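Tolanville Snack Box Notes

README, last touched April 10, 2025

Hi! If you've landed in this folder you probably want to know what all the files are, so I'll start there and ramble afterward.

What's in the folder

boxes.csv has one row per box packed. items.csv has one row per thing that went into a box (2,563 rows, and yes, I typed plenty of those late at night). photos is what it sounds like. notes.txt is me talking to myself, and you can skip it unless you enjoy complaints about tape.

How this got started

Last July I began packing treat boxes at home for the mail swap in Tolanville. You sign up, you get an address, you fill a box with small wrapped sweets and snacks, and you send it off. After a few rounds I couldn't remember who had gotten the sesame candy twice, so I started writing things down – and then the list got out of hand, the way lists do with me.

There are 554 boxes in here now. Most went out through the Tolanville drop-off, and the rest went to the Sepúlveda group, which has its own rules about weight (no box over 3 pounds, packed and taped).

Columns in boxes.csv

box_id: just a number, never reused.
group: Tolanville or Sepúlveda.
box_type: shoebox, mailer or tin. I love a shoebox. The lid is already attached on a lot of them and they stack nicely by the door.
weight_oz: from my kitchen scale, an old Eltach that likes to turn itself off while I'm still looking at it.
filler: paper, towel or none.

Columns in items.csv

box_id: matches the other file.
item: what I call it, which may not be what the package calls it. "Red crinkly" is a real entry, sorry.
wrap_color: the main color I see. Red and gold together goes in as red/gold.
bagged: yes if the item came out of one of the bigger plastic bags, no if I bought it alone.

How I pack

Everything happens on the one table. The bags stay at the far end so I'm not knocking them over, the open box goes in the middle, and whatever is going in next sits close to me. Heavy things first, then the soft stuff, then the flat packets down the sides. I keep a towel over the chair for sticky fingers. 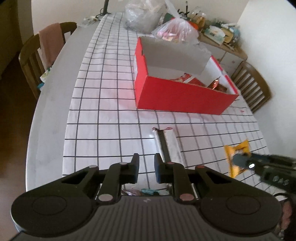 Shiny wrappers are a pain to log, by the way. They slide around, two of them stick together, and you write down one when you packed two. I went back over the older boxes and fixed 56 rows like that, and I'm sure there are more hiding. If you find one, please tell me the box_id and I'll look through my receipts.

Known problems

Anything logged as "misc" is from the early days and I can't untangle it. A few weights are missing from when the Eltach had dead batteries. The Iltex mailers were counted as tins for a while – fixed in boxes.csv, still wrong in notes.txt.

Using it

Take whatever you like for your own swap lists. Send a note if you make a nicer version of the spreadsheet, I'd love to steal it back!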